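Bremstead Makers forum > Builds in progress > Robot arm fitting RAM into an old desktop

mudgway_mike
Posts: 363

Evening all. Some of you saw me muttering at the big bench in February, so I owe you a build thread. The plan is to get an arm to pick a memory stick out of a holder, carry it over to a PC lying on its side and push it into the slot. No human hands once it starts. I am having far too much fun with this!

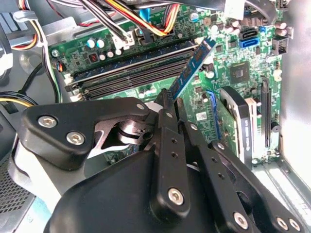
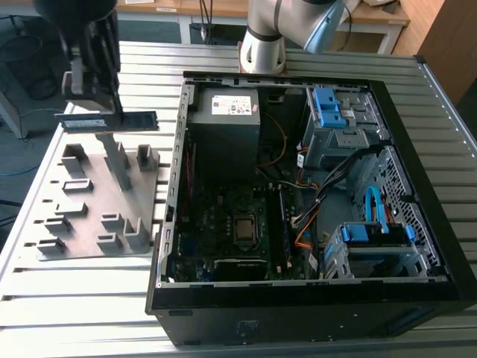

Wrist camera first, then the wider view of the bench.

The wrist view is the one I stare at all day. When the stick is at a silly angle like that you really see how little room there is for the fingers next to the board. The holders on the grey plate are all printed at the club, and they're different shapes because I want to try other parts later on. RAM first though.

All the control software is my own mess, sitting on top of a planner I've been calling Pludero (don't ask, it was late). Happy to share it once the comments are fit to read.

solderandtea
Posts: 670

Oh this is brilliant. I've wanted somebody to have a go at this for ages. What are you doing about the push? I can never get RAM in without feeling I'm about to snap the board, and I've got thumbs.

mudgway_mike

Ha, same. At the moment it goes down slowly until the force reading climbs, then it stops, rocks the stick a tiny bit end to end and pushes again. The rocking was a late addition and it made a huge difference. Before that it would find the edge of the slot and just lean on it like a bloke at a bar.

Zoltán Balogh

Nice work, but I'd argue with the approach. You are using force to fix a position problem. If the stick arrives at that angle, no amount of rocking will save you, you should back off and line up again. Put a proper tapered guide over the slot, clamp it to the case, and the arm can be as sloppy as it likes.

mudgway_mike

I did think about a guide and I see the appeal. My trouble is that it turns it into a job for one particular PC. I'd love to be able to swap the case for another one and only teach it where the slots are. With a guide I'd be printing a new one every time.

Zoltán Balogh

Printing a guide takes an evening. How many evenings have you spent on the rocking?

mudgway_mike

Three. All right, three and a bit.

vumley_vera

I'm with Mike on this one. Guides are grand for a production line but this is a club build and half the point is seeing what the arm can manage. That said, Zoltán is right about backing off. We had the same thing at the Vumley space with a peg and hole job, and the rule we ended up with was: if the force goes up before the expected depth, lift clear, shift a hair, try again. Give it 3 tries and then have it stop and shout for help.

Also, what are you gripping on? From the wide photo it looks like you've got the stick by its faces, across the chips. I'd be nervous of squeezing those.

mudgway_mike

Yes, across the faces, and I've turned the grip force right down. I tried holding it by the two ends but then the fingers need space either side of the slot and they hit the clips. Would love a better idea if anybody has one!

I like the lift-and-retry rule a lot. That's going in tonight.

solderandtea

Could you put something soft on the fingertips? A bit of thin silicone sheet? Then you could grip less and it still wouldn't slide.

Zoltán Balogh

Soft tips will let the stick tilt when you push. You would be making the angle worse.

solderandtea

Depends how thin it is surely. I've got some offcuts in my drawer at Bremstead, second one down on the left. Help yourself, Mike, and we'll find out.

vumley_vera

Thin and grippy is fine in my experience, thick and squashy is not. Rough up the back before you glue it or it peels off.

Are you doing the clips as well? Opening them, I mean.

mudgway_mike

Not yet, I open them by hand before a run. So yes, I know, "no human hands" was a fib. Opening them with a closed fingertip is next on the list, I think it's doable if I come in from the side.

Thanks for the offcuts, will raid the drawer. Zoltán, if the silicone makes it worse I will print your guide and say so in public - I'll even let you choose the colour.

Zoltán Balogh

Orange, please. Chamfer the entrance generously, and leave a gap so the clips can swing. I can draw it up if you measure the slot spacing for me.

mudgway_mike

Deal. Calipers are in my bag, I'll post the numbers here tomorrow.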